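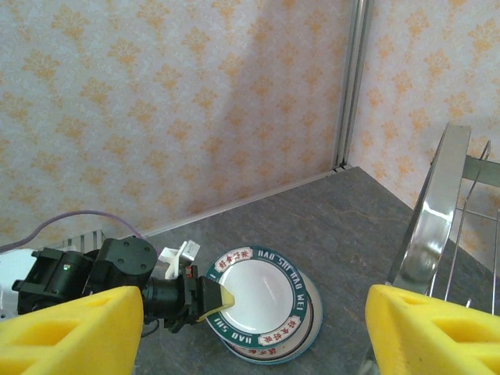
The Wullow dish rack from Solmont has a 400 mm footprint and costs $68. Drainage was measured with a full load at a 2 degree tilt. Dish rims stay within reach from above.

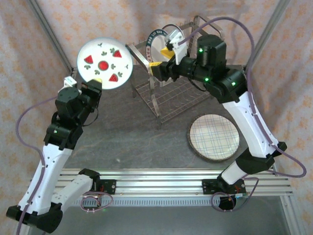 Plate with watermelon pattern.

Wire spacing suits flat plates. Deep bowls lean and touch.

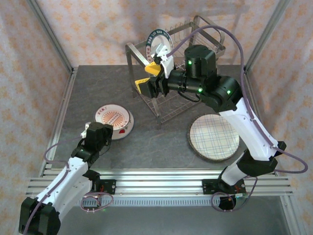

Stability is adequate on a level surface. The feet grip well on laminate. A plate with a dark blue border stands upright in a wire rack, the position used for all drain times.

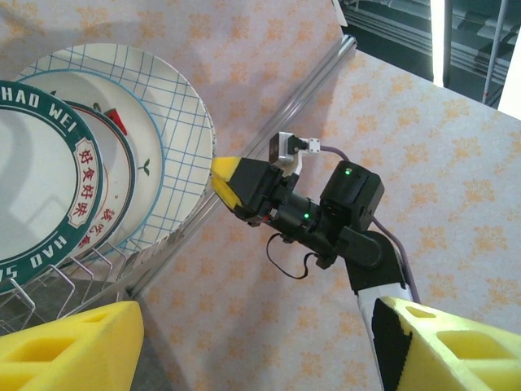 Bromonov
Kitchen Test Editor

Rust resistance was not tested. Rating: buy for plates, skip for bowls.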